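Nonora's tea rooms lose the free refill

Nonora's last free refill will be poured at the end of August, when the Bozkurt tea rooms start charging $2 for a second cup. The first cup stays at its old price, a concession the owners have described as generous.

Ozan Tuncer, who runs the rooms, blames the cost of leaf and milk. One regular, he said, had stayed from opening until 4 pm on a single order and then asked for a biscuit.

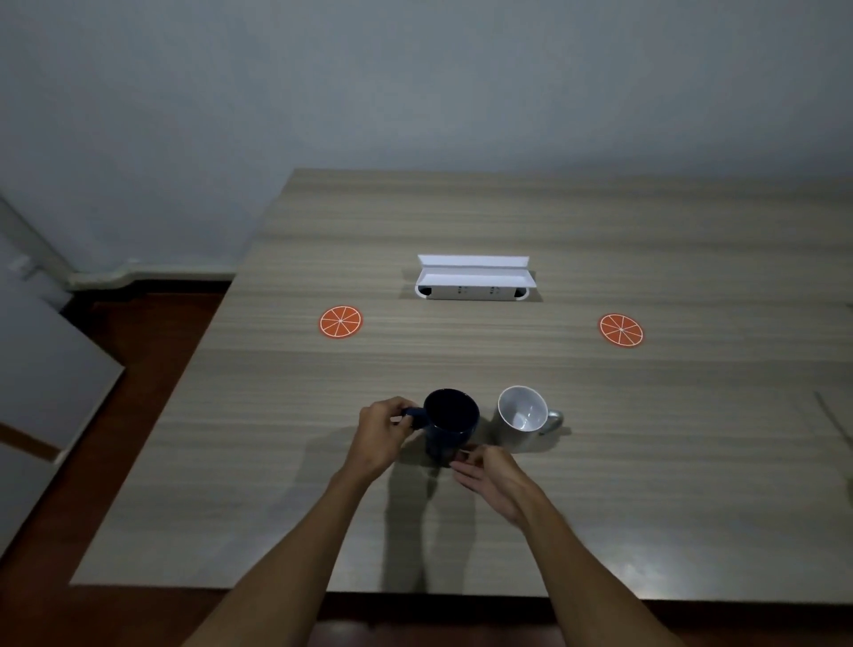
A petition against the charge has drawn 133 signatures in a town of 1,700, several in the same handwriting. Tuncer has put it up beside the till, with a pen.

The rival Namano bakery says its own refills will stay free. It has two chairs.

Contact the newsroom | © Nonora Courier | Back to top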